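요즘 로봇팔 작업 규칙을 다시 쓰고 있어요. 원래는 벽에 붙여 둔 종이 한 장이었는데, 여기저기 볼펜으로 덧쓰다 보니 이제 저 말고는 아무도 못 읽겠더라고요 ㅎㅎ 그래서 2020년 7월 23일자로 새 판을 만들기로 했습니다!

제일 먼저 손본 건 속도예요. 새 작업을 처음 돌릴 때는 무조건 최고 속도의 30퍼센트. 같은 동작을 3번 연속 문제없이 끝내야 80퍼센트까지 올릴 수 있어요. Adeel은 너무 답답하다고 투덜대는데, 양팔이 같이 움직일 때는 저도 양보할 생각이 없습니다. 한 팔만 보고 있으면 다른 팔이 어디로 오는지 진짜 안 보이거든요.

두 번째는 케이블. 이건 Gounder에 있을 때 호되게 배웠어요. 손목을 끝까지 돌려 보지도 않고 길이를 딱 맞춰 묶었다가 커넥터가 쏙 빠졌죠... 그 뒤로는 관절마다 가동 범위 끝까지 천천히 보내 보고, 여유분이 작업물에 걸리지 않는지 눈으로 확인해요. 너무 짧아도 문제, 너무 길어도 문제라 은근히 손이 많이 갑니다. 여유 길이를 200밀리미터로 못 박을까도 했는데, 팔 자세마다 필요한 길이가 달라서 숫자는 결국 뺐어요.

세 번째가 시작 배치인데, 여기서 Nobuhle이랑 한참 얘기했어요. 저는 상자든 판이든 테이블에 반듯하게 놓고 시작하자는 쪽이었고, Nobuhle은 조금씩 틀어 놓아야 나중에 고생을 덜 한다는 쪽. 결국 제가 졌습니다 ㅋㅋ 대신 시작하기 전에 배치를 기록으로 남기는 조건을 달았어요. 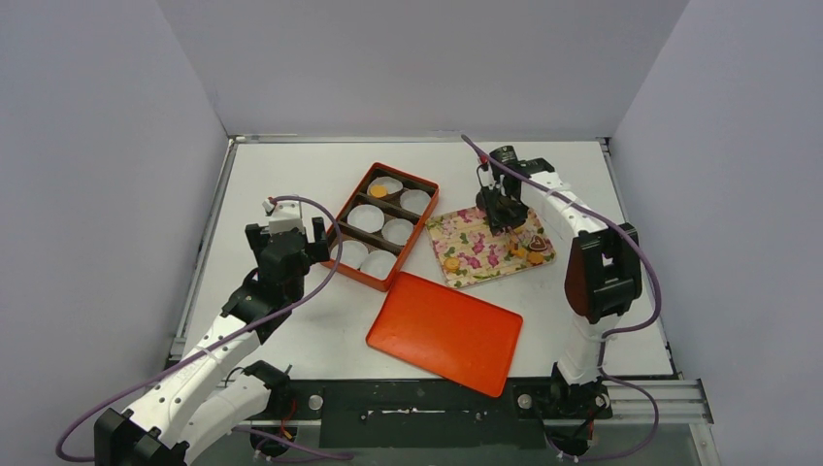 그리고 뚜껑! 상자에서 벗긴 뚜껑을 어디에 두는지도 배치의 일부로 적기로 했어요. 예전 종이에는 '적당히 치울 것'이라고만 되어 있었는데 그 적당히가 사람마다 다르더라고요. 작은 조각을 집을 때는 그릇 하나하나의 상태까지 적고, 중간에 손으로 고쳐 놓았으면 그 회차는 따로 표시합니다.

아직 비상정지 점검 항목은 못 썼어요. 작업 전에 한 번 눌러 보는 건 당연한데, 점심 먹고 와서도 또 눌러야 하는지로 의견이 갈리는 중이라서요. 저는 누르자는 쪽입니다. 9월 전에는 마무리해서 새 종이로 바꿔 붙이려고요.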